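Writing down the rules for sim runs

20 August 2022

I've been putting off a house style for our simulated runs since November. Sigrun Magnusson finally asked for one, as she's taking over the Ramum task set and couldn't tell which of my habits were rules. Fair enough.

The first rule is that the scene gets frozen before anyone records. Object poses, wall colour, textures, lighting — all of it goes in one file with one version number. If you change the colour of a wall, it's a new version.
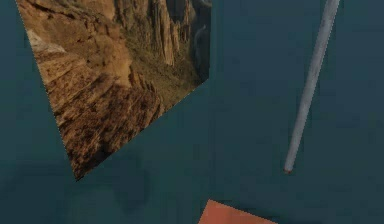
The second rule covers failed runs. We keep them, labelled as failures, in the same folder as the rest. Rogério Prado used to delete his, and we lost 200 before I noticed. A success rate means very little once the misses are gone.

Third, every camera view is saved, including the dull ones. Storage is cheap, and a view that shows mostly wall will still tell you where the arm was. 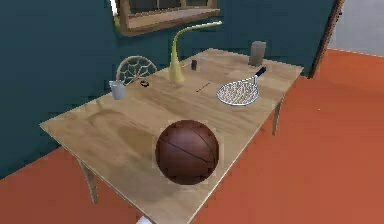
2 min read

Tabletop scenes get one more check. Object sizes have to be written down in the scene file. A basketball and a tennis racket on the same table should each have a stated scale, whether or not it matches the real thing. Angeliki Kourkoulas wants a hard tolerance there. I'd settle for honest labelling first.

The draft is at version 8 and sits in the Destudari folder. Comments to me or Sigrun, please.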